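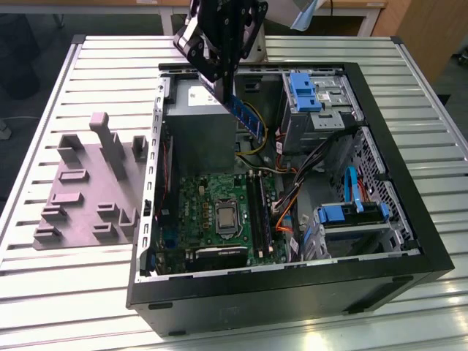 ## Dell tower on the bench, November

Case on its side, side panel off, processor in the socket with no cooler on it. Today's subject is the memory only. The slots are to the right of the processor, and the yellow and black power wires come out from under the supply close by, so I want a habit of pushing them away before any module goes near the board.

Order I follow:

- compare the notch of the module with the key in the slot
- set both ends in the guides, then press one end and after it the other
- look at the latches from the side, under the lamp

The spare modules came in the Trekero box, and the stock number 723 is on the lid. I wrote the same number in the Zikia sheet. The thermal paste from Fastetti is still not delivered, so the cooler stays in the drawer and the machine must not be powered.
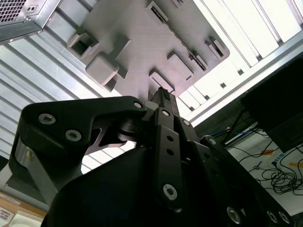
Can the two modules be of different size? They can, but the board may then run them partly in single channel, so I prefer a matched pair.

Still to do is the cable routing. The orange one should pass well clear of the memory, and the SATA cables I would like to tie near the drive cage. I have ties from Carrilho, the short ones, and I think they are enough.

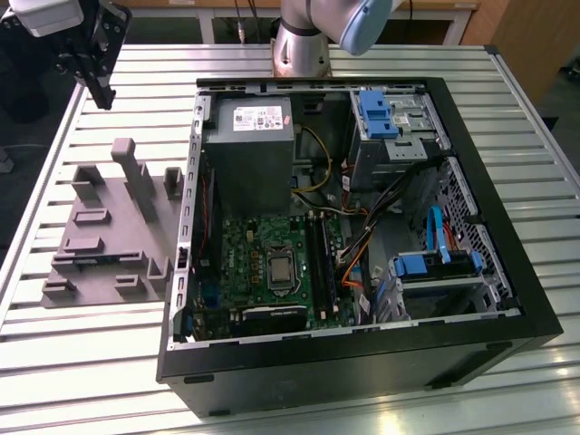

Margarida Lobo wrote under my entry that she would tie nothing before the cooler is mounted, as its fan lead needs the same passage. I agree and move the ties to the end of the list.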